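Zilline Tabletop Display Kit
Set-up Guide, Section 3: Cloth, Plate and Pumpkins

This section covers the laying of the cloth and the placing of the plate and the toy pumpkins. Complete Section 2 (Table and Curtain) before starting. Replacement parts are listed under order number 1793.

3.1 Laying the cloth

1. Wipe the tabletop with a soft cloth and allow it to dry.
2. Unfold the green cloth with the hemmed side facing down.
3. Smooth the cloth from the middle toward the edges. A slight wave along the far edge is acceptable.
4. Secure the corners with the clips supplied in the Kukico accessory bag.

CAUTION: Do not iron the cloth on the table. Heat may mark the tabletop.

3.2 Placing the plate and the pumpkins

1. Set the plate on the cloth near the center of the table.
2. Place one pumpkin to the left of the plate and one to the right, directly on the cloth.
3. Leave the plate empty until the layout has been checked from the front.

Plate and pumpkins on the green cloth

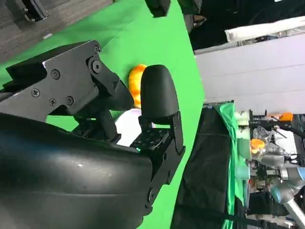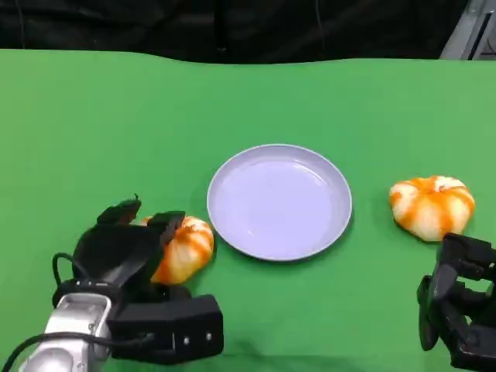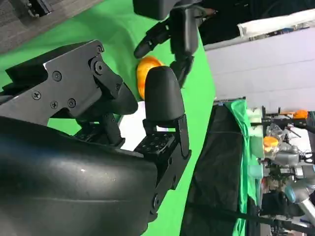

The finish of the pumpkins is painted and will scratch if the pieces are stored together without wrapping. Wrap each one separately in the tissue provided and return it to the divided tray. Before packing, inspect the paint in the grooves, where wear is noticed first. On pieces striped like the two beside the lavender plate, the orange runs down the grooves between the white ribs, and any chipping there should be recorded on the parts card. Chipped pieces may still be used, with the damaged side turned to the back.

NOTE: The color pattern differs from one pumpkin to the next. Variation in the stripes is not a defect and is not covered by the replacement terms.

3.3 Cleaning

1. Wash the plate by hand in warm water with mild soap.
2. Wipe the pumpkins with a damp cloth. Do not soak them.
3. Shake out the green cloth and store it rolled on its tube.

CAUTION: Do not place items weighing more than 200 grams on the rim of the plate.

For the optional Pinano riser set, refer to Section 4. Replacement cloths are ordered with form 248.

Revised December 6, 2019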